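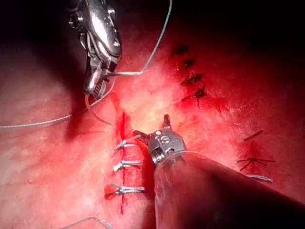 Suturing Robot Purchase Plan: Final Report
Treasa Scanlon, Mulcahy Lab, 1 July 2021

1. What we were asked

The lab wanted to know if a second pair of robotic instruments should go on next year's budget. I started out doubting it and I still do, though less than I did in June.

2. The quotes

Drudeo quoted $2,735 per needle driver, with a rated life of 18 sessions. Vemel came in lower on the driver but charges $500 for each recalibration, and its quote doesn't say how often one is needed. I asked twice. The sales sheet says "as required."

3. What the quotes leave out

Suture and curved needles are missing from both. Our practice log has 166 stitches in it, and we never recorded which ones had to be cut out and redone, so I can't give a fair cost per stitch. That is our own fault. Tissue isn't priced either — neither is the time spent cleaning the wrist joints.

Both vendors also assume a trained operator. We have two, and one graduates soon.

4. Rated life

I don't trust the 18. Drudeo doesn't define a session, and a long afternoon of knot tying is harder on the jaws than a short demo. The Clotitcombe group was quoted the same figure and got no definition.

5. Recommendation

Buy one driver from Drudeo, no spare, and log every use by the hour. Hold the Vemel offer until they put a recalibration schedule in writing. The grasper can wait for the next budget.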